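Dovetail joint

A dovetail joint is a way of fastening two pieces of wood at a corner, most often the front and sides of a drawer. One board is cut into a row of fan-shaped tails, the other into matching pins, and the two slide together in one direction only. Once closed, the joint holds hard against any pull on the tails, and it does this with no nails at all!

The idea is wonderfully old. Dovetailed furniture has been found in ancient Egyptian tombs, and joints of the same family turn up in old buildings in many parts of the world. The name comes from the shape of the tails, which spread out like the tail of a dove. In Britain the joint was once also called a swallowtail.

Types

The through dovetail is the plainest kind, with the ends of both boards showing at the corner. It suits boxes, chests and the backs of drawers. The half-blind dovetail stops short of the outer face, so the front of the drawer stays clean. Then there is the secret mitered dovetail, in which everything is hidden and only a thin line gives the corner away (a lot of work for something no guest will ever see, and all the more lovable for it).

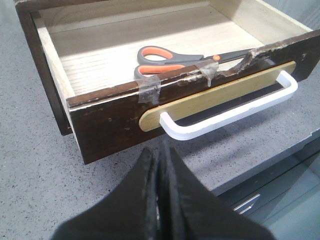 A sliding dovetail is a different animal. It runs across the face of a board in one long groove and is used for shelves, table legs and dividers.

Cutting by hand

Most hand cutters mark a slope of one in 6 for softwood and a little steeper or shallower to taste. Whether to cut the tails or the pins first is an argument that has kept workshops happy for generations. The cabinetmaker Dumisani Engelbrecht, who taught at the Kurkitz workshop, was firmly for pins first, and his Ollar chest has 54 tails, all sawn by eye. The chest took him two winters and is still in daily use.

Machine cutting

Factories began cutting dovetails by machine in the nineteenth century. Routers with a guide plate later brought the joint into home shops. Machine-cut pins are usually even in width, while hand-cut ones can be very narrow, and old scribe lines left along the base of the tails are another good clue for anyone dating a piece.

See also: box joint, finger joint, mortise and tenon, rabbet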